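2 min read

Progress report to Nuvomo, 08/11/2021
Cemholm survey drone: motors and propellers

We've had a really good stretch since the last report, and the best news is that the new motors are in and flying! All the Drurkon units arrived undamaged, and the airframe now has 21 flights behind it with the full survey payload on board.

Hover time was the big worry in the spring. With the old propellers we were landing well short of what the grant asked for, and the motors came down hotter than we liked. The larger folding propellers have helped a lot (they're quieter too, which the farm next door has noticed). We're now at almost 75 per cent of the target time, on the same battery packs as before.
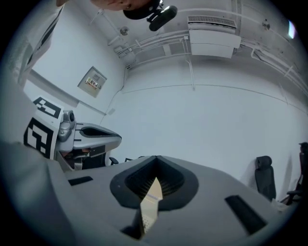

Pietrzak, reading the draft of this report, asked whether the gain would hold in cold weather, and wanted the winter flights brought forward before any more money goes on batteries. We think that's a fair point. The first cold runs are now planned for late November, early in the morning, with packs left outside overnight.

Two things are behind. The speed controller firmware still gives a small stutter when the throttle is cut sharply, and we've logged it on 2 of the flights. Drurkon have the logs. The landing legs also need stiffening, as they flex on rough ground.

Spending is on plan apart from the spare motor mounts, where we went £2000 over. We'd like to move that sum across from the travel line, if Nuvomo agrees. The revised budget sheet is attached, and the flight logs are in the shared folder.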